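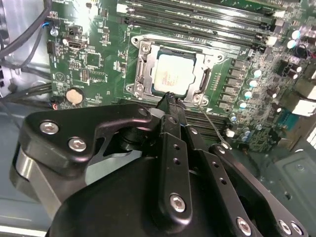 Gudrun Ljungberg nous objecte que la consommation affichée au tableau de bord n'est pas une mesure, et que le conducteur qui s'y fie compare deux estimations entre elles. Nous acceptons cette remarque pour les trajets courts. Pour les trajets longs, elle nous paraît trop sévère, et la présente section explique pourquoi.

Figure 2. Carte mère verte dans un boîtier d'ordinateur gris, avec une pince robotique noire au premier plan.

Accueil Numéros Auteurs Soumettre Contact
Partages 20 Commentaires 2

4.2 Écart entre la consommation affichée et le plein réel

Les données proviennent de 148 propriétaires de pick-up diesel, tous inscrits au carnet d'entretien en ligne Brornel. Chacun a noté à chaque plein le kilométrage, la quantité de carburant portée sur le ticket et la valeur moyenne affichée par le véhicule. Après l'élimination des saisies incomplètes, il reste 1098 pleins. Un plein a été considéré comme incomplet quand le conducteur n'avait pas rempli le réservoir jusqu'au premier arrêt du pistolet, ou quand il avait oublié de remettre à zéro le compteur journalier.

Il faut préciser que le premier arrêt du pistolet ne correspond pas toujours au même niveau dans le réservoir. La pente de la station, le débit de la pompe et la mousse du gazole peuvent le déplacer. Nous avons donc demandé aux participants d'utiliser, autant que possible, la même station et la même pompe. Cette consigne a été bien suivie dans la région d'Arkodcombe, où le choix est de toute façon limité, et moins bien ailleurs.

L'affichage est en général optimiste. L'écart est le plus faible pour les conducteurs qui roulent surtout sur voie rapide, à allure constante et sans remorque. Il augmente avec la traction d'une remorque, et il devient difficile à interpréter lorsque le trajet habituel est inférieur à 20 kilomètres, car le moteur fonctionne alors longtemps à froid et les régénérations du filtre à particules sont souvent interrompues. Sur ce dernier point, nos résultats vont dans le sens de l'objection citée plus haut.

Le montage de pneus tout-terrain introduit une autre difficulté. Un pneu de circonférence plus grande que celle d'origine fausse le kilométrage, et par conséquent aussi bien la valeur affichée que la valeur calculée au plein. Les véhicules équipés du modèle Negri ont été traités séparément, avec une correction fondée sur la distance relevée par GPS. Nous n'avons pas pu faire la même chose pour les galeries de toit Vimex, dont les propriétaires n'indiquent pas toujours à quel moment elles sont montées ou retirées.

Homa Akbari a suggéré de regrouper les pleins par saison. Nous l'avons essayé, mais le mois d'août contient beaucoup de trajets de vacances avec un chargement lourd, et l'effet de la température ne s'y laisse pas séparer de celui de la charge. Les valeurs par saison sont pour cette raison données en annexe seulement, sans commentaire. La section suivante reprend le cas des véhicules attelés.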